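From: Benedita Morais
Date: 19 February 2018
Subject: Re: Patrol boats for Ríos, delivery and training

Dear Rigoberto, dear all,

Rigoberto Mamani wrote:

> The article in the local paper says the order from Jullholm is now 2 boats, and that the first one comes in August. Does somebody know if the crew training is inside the price? Last time it was a separate contract and the boats stayed at the pier. Also, I read 4000 hours for the engines before the big overhaul. Is it correct?

I can answer a part of this. The notice of the coast guard gives the same number of boats, and it says that the training is included, but only for 13 people. It does not say if they are mechanics or deck crew. I wrote to the press office to ask and I wait for the reply.

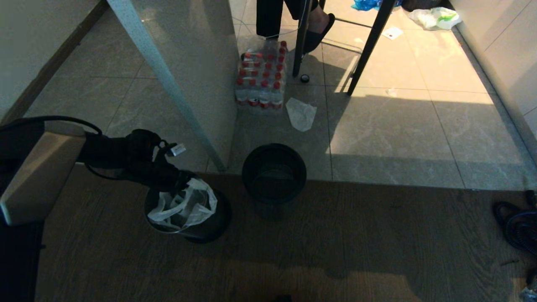 About the engines, the 4000 hours is the number in the Banel brochure. I did not find it in the notice. I think we should be careful with it, because the brochure is for the civil version of the boat, and a patrol boat has a harder life — many short trips at high speed.

There is one more point. The older boats from Wanden will stay in service, so the base must keep spare parts for both types. In the budget I see no line for this. If you have the annex with the maintenance costs, please send it to the list. My copy ends before that page.

I would also like to know which paper had the article. I want to compare the delivery month, as the notice gives only the year.

Best regards,
Benedita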